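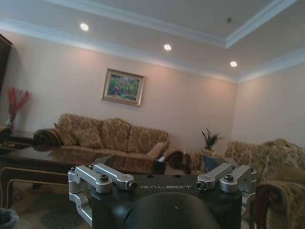
Moodley Three-Seat Sofa Review

I bought the Moodley in November to replace a couch that had sagged in the middle. It has been in daily use through one winter, with two adults and a dog, so the first impressions have had time to wear off.

Delivery came in two boxes. The longer one weighs 90 pounds and needs two people on the stairs. Assembly is simple: the arms slide down onto metal brackets, the back drops in between them, and eight bolts hold the base together. The instructions have no words, and the drawing for step four shows the left arm facing the wrong way. I did it twice. With that sorted out, the whole job took 40 minutes.

The seat is firm. For the first month I thought it was too firm, and my wife still puts a pillow behind her. The foam has softened a little on the side where I sit. It hasn't dipped, and you can get up from it without pushing off the arm. If you like to sink into a couch, look at the Hunbridge instead. I tried that one in the Zandale store and it is much deeper, though the cushions on the floor model were already creased.

Seat covers zip off and can be washed cold. Mine came out the same size and went back on with some pulling. The back cover does not come off at all, and the product page doesn't mention this. Spills there have to be blotted.

The legs are the weak point. They screw into plastic threads, and one works loose every few weeks. Murdo Skinner, my neighbor, has the same model and put a rubber washer on each leg. I copied him and have not had to tighten one again. The felt pads that come with it fell off within days on a hard floor.

I paid $200 less than the list price during a sale. At full price I would have a harder time with those legs and the fixed back cover. The frame has a warranty of 5 years and the fabric has one. I haven't needed either.

Comfort: good, on the firm side
Assembly: easy apart from step four
Cleaning: fair
Would buy again: yes, on sale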